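# Why does a cap keep its shape?

Take a baseball cap and put it on the table in front of you. The round part that sits on your head is called the crown. The stiff part that keeps the sun out of your eyes is the brim, and some people say bill or visor. Both words are good.

The crown is usually sewn from pieces of cloth shaped like slices of an orange. If you sew flat slices side by side, they cannot stay flat. They must bend, and so they make a dome. You can try this with paper and tape!

When a cap lies with the crown up, the dome stands by itself. When you turn it over, it becomes a small bowl, and children have carried many berries home in such a bowl.
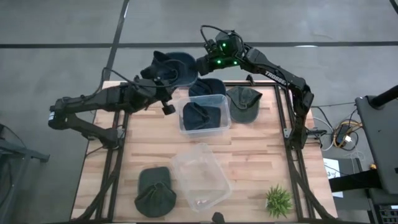

Now, how do we put caps away? A cap does not like to be pressed. If a heavy book stays on it all winter, the crown gets a fold, and the fold is hard to remove. A clear plastic bin is a good home, for you can see a navy cap or a green cap through the wall and you do not need to dig.

You can also put one cap inside the other, like spoons in a drawer. All the brims should point the same way. In June I tried this with 30 caps from our summer club in Brunness. The pile became so tall that it fell over, so now I make small piles of four.

Colors change too. Sunlight slowly breaks the dye in the cloth, and this is called fading. An olive cap can look pale and soft after many summers. It is still a fine cap.

One more thing belongs to tidying, and it is the floor. Before you carry a bin or a bag across a room, look at the way you will walk. A cap on the floor is easy to step on.
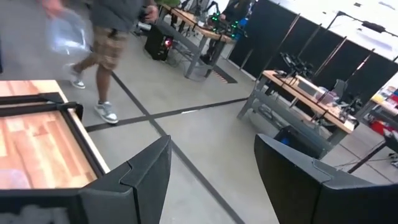 Ruby-Lee Lowther wrote to me that her family hangs their caps on hooks by the door, and that the brims stay straight for years. She asks if this is wrong. No, it is a very good way, if you have enough wall. Hang the cap from the strap at the back, and the crown will keep its round shape.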